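Dristisside Adult Learning Center to Open Evening Bookkeeping Program for Small Business Owners

Registration opens for first group; classes to be held at the Casberg building

DRISTISSIDE, 2023-06-02 – The Dristisside Adult Learning Center will begin a new evening program in basic bookkeeping this fall, aimed at people who run small businesses or plan to start one. The program will be taught at the center's Casberg building and will run for 12 weeks. Registration is open now.

The program covers recording sales and expenses, reading a bank statement against the books, sending invoices, keeping payroll records, and getting papers ready for a tax preparer. Students do not need any earlier training in accounting. They should be comfortable with simple arithmetic and able to use a keyboard.

The center ran a short version of the course in February. It was offered as a trial and was open only to business owners in the Østergaard district. All 46 places were taken before the registration period ended, and the center kept a waiting list. People on that list have already been contacted and will be offered places first.

"Most of the people who came in February were already in business," said Igor Beneš, program manager at the center. "They had a bakery or a repair shop or they cleaned offices. They knew their trade very well. What they wanted was help with the shoebox of receipts."

Several changes have been made after the trial. The section on payroll has been moved from the last week to the middle of the program, and the time spent on it has been doubled. A session on business loans has been dropped and will be offered later as a separate evening. Students will also work with one set of practice books from start to finish, based on a made-up hardware store, so that mistakes made early on show up later and have to be found and corrected.

The program will be taught by Žydrūnas Urbonaitė and Sinéad Sheehan. Urbonaitė has kept books for restaurants and building contractors and taught the trial course. Sheehan joins the center from a local tax office, where she worked with sole proprietors. Each class will have both instructors in the room, one leading the lesson and one helping students at their seats.

Classes meet in the evening, one evening per week, with a short break halfway through. A second evening may be added if enough people sign up. Students who miss a class can come in early the following week to go over the material with an instructor – there is no charge for this.

Tuition and Support

The full price of the program is $2,000. This includes the printed workbook, the practice books, and use of the center's computers during class. Students who live or do business in Dristisside can apply for reduced tuition. The regional employer Sirkix has given $3,000 toward a fund for people who could not otherwise afford to attend, and the center is looking for more donors before classes start.

Applications for reduced tuition are reviewed in the order received. Applicants are asked to include a short letter about their business or business plan. Tax returns are not required.

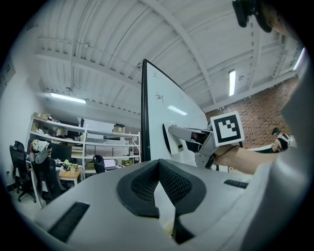 Baldur Lykkegaard said that the February course had changed how he handled his invoices, and that he now sent them out the same day a job was finished. He added that he would have liked more time on payroll and was glad to hear the new program would include it.

The center is also preparing a follow-up course for people who complete the program or who already keep their own books. It will deal with inventory, cash planning, and hiring a first employee. Dates and prices have not been set.

How to Register

Registration forms are available at the front desk of the Casberg building and at the center's main office. Forms can be filled out by hand or completed with a staff member. A deposit is due when the form is turned in and will be returned in full to anyone who withdraws before the first class.

An information evening will be held at the Casberg building before the program begins. Both instructors will attend, and copies of the workbook will be on hand to look through. No sign-up is needed.

About the Center

The Dristisside Adult Learning Center offers evening and weekend classes in languages, office skills, and high school completion. It is a nonprofit organization.

Media contact: Prasanna Debnath, Communications Office, Dristisside Adult Learning Center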